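Wallside Gripper Notes: README and data card

12 comments · Share · Save

Hello, and thanks for opening the README before the zip file! We know that most people go the other way around, and we do it ourselves. Wallside is a small collection of tabletop recordings we made while trying to decide which gripper fingers to keep on our two-armed bench robot. It began as a folder for our own use, and then enough people asked for it that Harpreet Nguyen sat down over a long evening in May and gave the files sensible names.

If you only want the short version: 421 episodes, two finger sets, one table, ordinary kitchen and office things to pick up. Everything else below is detail, some of it fussier than you will need.

What we were trying to find out

We had been running the Hadgu fingers, narrow and pointed, for as long as the robot had been in the building. They are lovely for thin edges and small parts, and they are a pain on anything rounded, where they tend to push the thing away before they close on it. The Plerkard fingers are wider, with a soft pad, and everyone who tried them by hand liked them right away. Trying a gripper by hand tells you very little about how it behaves at the end of an arm that is a couple of millimeters off, so we set up the same tasks for both and recorded the lot.

The tasks are plain ones. Lift a plastic bowl by the rim. Move a bowl into a tray. Pick up a measuring jug by the handle and set it down again. Pull a tray toward the robot. Pick up a roll of tape that is lying flat, which sounds like nothing and was the cause of more muttering than all the other tasks put together.

What is in the download

- episodes/ has one folder per attempt, with the head camera video, joint positions for both arms and gripper opening
- labels.csv has one row per episode: task, finger set, operator, outcome
- calib/ has the camera and arm calibration, redone whenever we swapped fingers
- notes/ has our bench notes, typed up with the swearing removed (mostly)

Of the 421 episodes, 399 have a full set of joint readings. The other ones lost part of the log when the controller restarted, and we left them in with a flag called partial_log, because the video is still perfectly good if all you need is video. Please filter on that column before you train anything that reads joint positions.

The outcome column has four values: clean, slipped, nudged and gave_up. "Nudged" means the object moved before the fingers closed but was picked up anyway. Kirsten McKinnon and Harpreet labeled everything separately and then argued about the differences, and where they never did agree, the row says disputed in the remarks column and the outcome is Kirsten's.

Recording and control

Both arms were driven by hand through the Grornlow controller, at 20 readings a second. We tried a faster setting early on and the log files grew enormous without showing us anything new, so we went back. The head camera looks down and forward over the table, and it was not moved between finger sets. Its view of the left gripper is good when the left arm is reaching in, and much poorer when the right forearm crosses the middle of the table. There is no wrist video in this release.

Lighting is whatever the ceiling gave us. You will find episodes from early morning that are a little warmer in color than the rest, and if that bothers your model we would love to hear about it.

A word on cables, seeing as we get more mail about them than about fingers. The cable on the right arm needs enough slack for the wrist to turn fully, and that slack has to go somewhere, and where it goes is often down onto the tabletop. We shortened the loop twice and both times the connector worked loose at full reach. In the end we left it long and taught ourselves to plan the approach so the loop came in behind the tool. If your method segments objects on the table, treat the cable as something it will have to cope with. 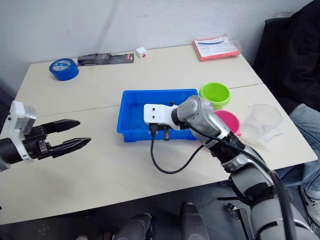
Harpreet would like it on record that the tray tasks are a poor test of fingers and a very good test of patience, and that anyone comparing grippers on these tasks alone should throw in something heavier before drawing conclusions. Kirsten agrees about the patience.

How it came out, as far as we can tell

We kept both. The Plerkard set went on for bowls and the jug handle, where it was plainly steadier, and the Hadgu set stays in the drawer next to the bench for thin rims, tray edges and anything in packaging. The tape roll defeated both sets about equally, and we'd be thrilled if somebody out there has a trick for it.

Please don't read this as a proper ranking. Our operators got better as they went along, and the Hadgu episodes were mostly recorded first. If you want a fairer comparison, the file notes/second_pass.txt lists the episodes we did after everyone had settled in, with the finger order shuffled.

Using it

You may use the recordings for research or teaching. We ask that you mention Wallside and tell us what you did with it, even if it's only a line or two. The archive unpacks to 300 GB, so check your disk first (one of us didn't). If a folder fails its checksum, write to us with the folder name and we'll send that one on its own.

Known problems: the clock on the right arm runs slightly behind the left, and the correction is in calib/clock.txt. A few bench notes mention a third finger set that we never got around to mounting.

Contact: Kirsten McKinnon, Wallside bench notes · Text and recordings © the Wallside authors · Back to top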